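The night the robot stopped in the road

I've been walking behind delivery robots for a living for long enough that I've stopped noticing how silly I look doing it. Picture a grown adult in a hi-vis vest, strolling along a residential street at two in the morning behind something the height of a chest freezer, holding a stop button on a lanyard. People lean out of car windows and ask if it's lost. I used to have a clever answer for them but these days I just wave.

The machine in question is a Wudix, one of 21 that were sent out to Billville for the night trial. It carries parcels between a depot on the ring road and a set of lockers by the shops, it has lamps on the front and a lid that locks, and it does its rounds at night when the roads are quiet. The navigation software comes from a firm called Baran. The people who run the depot and pay my wages are Birar. I mention all three because when something goes wrong you find out very quickly how many companies are inside one small robot, and how keen each of them is to introduce you to the other two.

What went wrong was this. One night in August, on a stretch of road it had driven without a murmur for weeks, my robot stopped dead. It didn't slow down and it didn't pull over to the kerb, which is what it's meant to do if it gets worried. It braked so hard that the parcels inside all slid forward and thumped against the front wall, and then it sat there in the carriageway with its lamps blazing and its little hazard light going.

I did what the card says. I pressed my button (belt and braces, it had already stopped), I looked both ways, and I walked out and stood behind it with my torch pointing up the road. Then I rang the control room, who told me that according to their screen the robot was facing an obstacle.

There was no obstacle. I said so. They said their screen said so. We went back and forth like this for a bit, me standing in the road in my vest describing tarmac to someone in a warm office, and then a car came round the bend behind me.

I'd love to tell you I was calm! I was not. The driver saw my vest in good time and went round us with plenty of room, and even gave me a thumbs up, but I had a very clear thought as he went by, and it was that if I hadn't been there he'd have had only that one small flashing light to go on. The whole plan for the following month was that I wouldn't be there.

We sat in the road for 15 minutes. In the end I switched it over to manual and drove it to the pavement with the handset, like somebody's birthday present.

Hunting for a ghost

The first theory was dirt on the sensors. It's always the first theory. I'd wiped them down myself at the start of the shift, and I said that too, and a nice young man wiped them again anyway. The robot went back out the next night and stopped in the same place.

The second theory was a cat. I have a lot of time for this theory, because Billville is absolutely stuffed with cats and they do like to sit in the road and stare at the thing. But a cat gets bored. This obstacle had been there two nights running and hadn't so much as stretched.

After that it stopped being funny, and Birar pulled the route and had somebody go back through the logs for the whole fleet. They turned up 174 hard stops with no cause written against them. Most were over in a second or two, the robot giving a sort of hiccup and carrying on, and the people walking behind had shrugged and carried on as well. I'd had a few of those myself and never reported them. I'm not proud of that. When a machine twitches and then behaves, you're so relieved that it's behaving that you don't write the twitch down, and I think if I've learnt one useful thing from the whole business it's to write down the twitch.

Once they had them all on a map they could see that 33 were on my road, on one straight bit that I'd always thought of as the easy part of the night. Nice wide road, hardly a parked car near the depot end, trees down one side. I used to eat my sandwich along there.

So we went and sat on it. Three nights, a flask, a folding chair for whoever wasn't holding the button, and someone from Baran with a laptop on her knees, watching what the robot saw while we watched the robot. I'd never seen the camera view live before. It's a humbling thing to look at if you've been trusting it with other people's parcels. My own eyes sort out a dark street without being asked, and what the camera gets is a great white splash of its own headlights with everything beyond it sinking away into murk, and then the street lamps and that streak of light lying on the road a long way up. 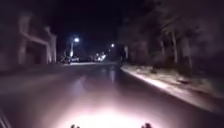 What it thought it saw

The streak was the culprit, or half of it. The engineer explained it to me twice and I'll have a go. The lights up the far end reflect off the road surface and make a tall, thin, bright shape. The robot's own lamps were turned up so high that the camera had dimmed everything else to cope, and in all that gloom the bright shape stood out like a post. Some nights the software decided it was a reflection. Other nights it decided somebody was standing there, and it slammed the brakes on, and as the reflection seemed to keep its distance whatever the robot did, it never went away.

The other sensor, the one that measures distance, had been saying all along that the road was clear. But the rule was that if the two disagreed the robot must stop, and if they went on disagreeing it must stay stopped. I can't argue with the first part. I'd much sooner it stopped for a shiny bit of road than sailed through a real person. It's the second part that left us sitting in traffic.

They've turned the lamps down and tilted them, for a start. The software now checks whether a shape stays put as the robot creeps forward, and if it still can't make up its mind it's allowed to crawl to the kerb at less than walking pace before it has its sulk. There's a bigger hazard light as well, up on a pole, which I asked for and am very pleased with.

And I'm still walking behind it. The month when I was meant to stop has been put off, with no new date as yet, and I've been given a thicker vest for the winter. We did the straight bit again last week and it went through without a hiccup, four times, and on the fifth it paused for a moment by the trees and then trundled on. I wrote it down.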